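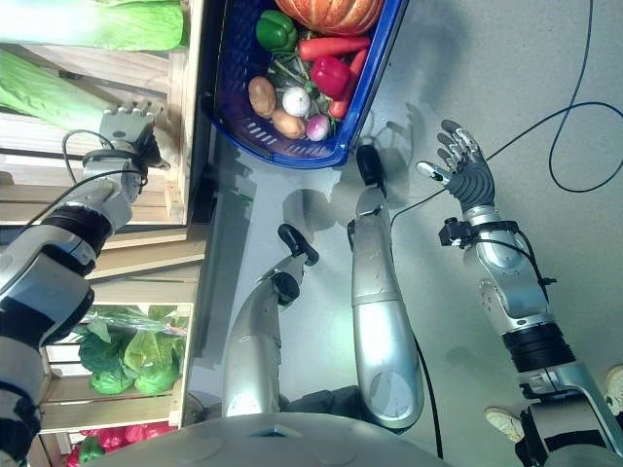
Fig. 1. Long green vegetables in a wooden display crate.

Notes for Week 9: Where Does the Price of a Vegetable Come From?

Okay, so last time we left off with the farmer getting what looked like a pretty sad share of the store price, and several of you were mad about it. Good! Hold on to that, but today I want to slow down and look at all the steps in between, and then you can decide whether you're still mad.

Let's start with a carton of cabbage. I'm using a made-up carton that sells for 50 dollars at the store end, all the heads added together, and I'm going to keep using it until the break so we don't get lost. The grower gets a piece of that. So does the packing shed, the trucker, the wholesaler and the store. And then there's a piece that goes to no one at all, the part that rots. We call that last one shrink, and I love it as a topic way more than I should.

Shrink

Shrink is everything you bought and couldn't sell. Leaves you trimmed off, heads that went soft, the pepper with a thumbprint in it. Say a store buys ten heads and sells eight. The eight have to pay for all ten. So if each head cost the store a dollar, the real cost of a sold head is $1.25, before rent, before lights, before anybody's wages. Please do that division yourself at least once, on paper. People always want to add 20 percent and call it a day, and that gets you $1.20 and a store that slowly goes broke.

Now, which vegetables shrink fastest? Leafy stuff, mostly. It has a lot of surface and it loses water through all of it. Roots are much more patient. 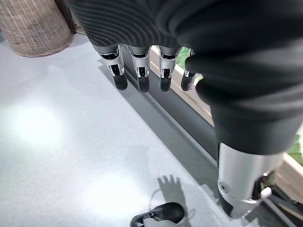 Fig. 2. Four fingertips, pointing down.

Handling

Every time produce gets picked up and put down, there's a chance of a bruise, and most bruises don't show until later. That makes it really hard to know who to blame (and who pays). The shed says it left fine, the trucker says it arrived fine, and the store is standing there with a brown spot. Look at the Stendley contract in your reading packet, second page, the part about "condition on arrival." Read it slowly. The buyer has nine hours to complain and after that the loss belongs to them. Think about what that does to how carefully somebody checks a load at the dock at the end of a long shift!

Compare it with the Gavus contract right behind it. Same crop, same kind of truck, but there the seller carries the risk for longer and charges more per carton for doing it. Neither one is the "fair" contract. They're two ways of moving the same risk around, and the price follows the risk. If you write one thing in your notes today, write that -- price follows risk.

Display

Here's where the store gets to be clever. Two things are going on. The first is that people buy more from a full bin than from a nearly empty one, even when what's left is perfectly good. So the store keeps it full, which means more stock sitting out at room temperature, which means more shrink. They're paying for the look.

The second is mixing. A mixed basket at one price hides the price of each thing in it. You can't easily tell what you paid for the onion.
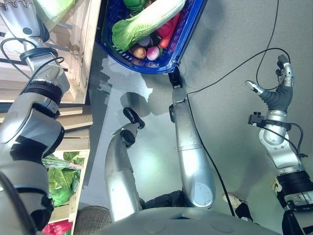
Fig. 3. Mixed produce in a blue basket: Napa cabbage, peppers, carrot, potato, radish, onion.

Economists call this bundling, and we'll do it properly in the second half of the course with cable packages, where it gets uglier. For now just notice who wins. If you wanted most of what's in the basket, you probably got a decent deal. If you only came for the cabbage, you bought somebody's radish.

For next time

Read the Trorkon market case, all of it, including the appendix with the stall rents. There were 337 stalls the year it was written up, and the rent table only makes sense if you keep the map next to it.

Then do problems 1 through 4. On number 3, the shrink rate changes halfway through, so work it in two pieces. Number 4 is the bundle one and it's worth the most points. Show your steps, even the boring ones -- I can give credit for a wrong turn if I can see it.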